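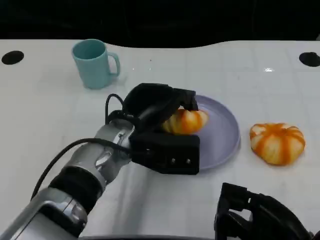

A mug and a plate on a white table

Is a fuel additive worth it on an older four-cylinder?

Asked by Tyresbald, May 2001

My mechanic wants to put a bottle of Plaltex through the tank at every service and charge me for it. The car is a Terneck wagon, 2.2 litre, manual, and it runs fine apart from a bit of a flat spot when I pull away from the lights. He says the injectors will be gummed up by now and the bottle will give me back the power and better economy.

The label says "up to 12 per cent more kilometres per tank". Up to. I could say I'm up to seven feet tall. I tried one bottle last November and kept the petrol receipts. The tank before took me 1,009 km with the long-range tank on a highway trip, and I didn't do another trip like it so I've got nothing fair to compare with. Around town I noticed no difference at all.

Has anybody measured this properly? I don't want to hear that it "feels smoother".

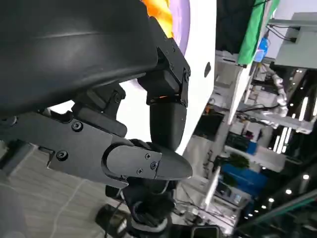

Answers (3)

Gangadharan Kandasamy

I'd keep your money for now. A cleaner can help if the injectors are dirty, but your mechanic hasn't shown you that they are. Did he take them out? Did he do a flow test? If he's only guessing from the age of the car, he could be guessing about half a dozen other things, and most of them are cheaper to check.

For a flat spot off the line I would look at these first: air filter, spark plugs and leads, a split vacuum hose, and the throttle cable adjustment. Wipe out the throttle body while you are in there. On a friend's Wendix with the same complaint it was a cracked hose behind the manifold and the part cost less than the bottle.

If you still want to test the additive, do it over several tanks. Fill at the same pump, to the first click, and drive the same roads. One tank tells you nothing, as a headwind or a boot full of camping gear will shift the figure more than any bottle. I did 1,221 km on my own car with the stuff and the same again without, mostly the run to work, and the difference was smaller than what I get from week to week anyway. That's one car and one bloke with a notebook, so make of it what you will.

Also have a look at the invoice. If it says "fuel system service" and all he did was tip a bottle in, ask what the labour was for.

dustyroad

Siregar make a better one than Plaltex. I use it every oil change and the car just feels smoother. 100% recommend.

Pushrod_Pete

"Feels smoother" is what he asked us not to say. Mine feels smoother after I wash it.

Agree with the vacuum hose. Listen for a hiss at idle with the bonnet up. Don't know about the Terneck in particular but if the idle hunts when it's cold that's another pointer. Did you ever change the fuel filter?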